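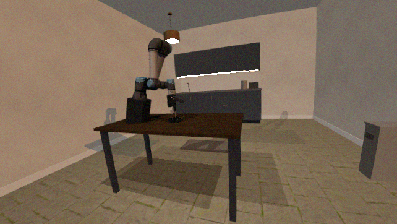
How often should the table top be oiled?
Twice in the first month, then once every three months for the rest of the first year. After that, oil it when water stops beading on the surface.

Section 3. Oiling and looking after your Salminen table

Read this section through before you open the tin. It applies to all Salminen tables with an oiled finish. If your table has a lacquered top, the label under the top will say so and you should go to section 4 instead. Oil will not soak into lacquer and will stay sticky.

What you need

Bistell table oil, clear or dark
Lint-free cotton cloths
Fine abrasive pad (supplied in the care kit, part no. 2868)
Mild washing-up liquid
Rubber gloves

Preparing the top

1. Clear the table and remove the extension leaf if one is fitted. Oil the leaf separately, flat, on a dust sheet.

2. Wipe the top with a cloth wrung out in warm water and a few drops of washing-up liquid. Wipe again with clean water.

3. Leave the wood to dry overnight. Do not use a hairdryer or put the table near a radiator.

4. Rub the whole surface lightly with the abrasive pad, always along the grain. Pay attention to the places where people sit, as the finish wears there first.

5. Remove the dust with a dry cloth.

Note: Do not use wire wool. Small pieces break off and leave black marks in the wood.

Applying the oil

6. Open a window. Put on gloves and stir the oil well, particularly the dark oil, which settles in the tin.

7. Pour a small amount on to a cloth and spread it thinly along the grain. Do the edges before the middle.

8. Wait 20 minutes, then wipe off everything that has not soaked in. The surface should feel smooth, with no wet patches.

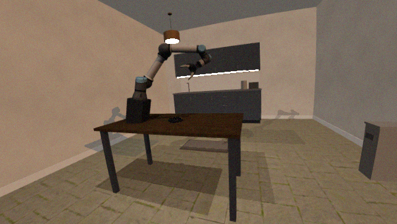
9. Leave for 12 hours before applying a second coat. Two coats are enough for a yearly treatment. A new or sanded top needs 3.

10. Do not put anything on the table for 24 hours after the last coat, and keep hot dishes off it for a week.

CAUTION: Cloths soaked in oil can heat up and catch fire by themselves. Soak used cloths in water and lay them flat outdoors to dry before putting them in the bin. Never leave them screwed up in a bucket or bag.

Marks and scratches

White rings from cups usually come out with the pad and a little oil. Work on a patch slightly larger than the mark so that the edge does not show.

For dents, lay a damp cloth over the spot and hold a warm iron on it for a few seconds at a time. Let the wood dry fully, then oil the patch as in steps 6 to 8.

Deep scratches can be filled with a Dilent wax stick in the nearest shade. Fill after oiling, as wax stops the oil going in.

Note: Oak and walnut both change colour in daylight. Move lamps, bowls and mats from time to time during the first months so the top changes evenly.

Spare parts and care kits can be ordered by quoting the model number on the label under the top. Questions about finishes should be addressed to Tiina Keskinen in customer care.

Section revised May 2025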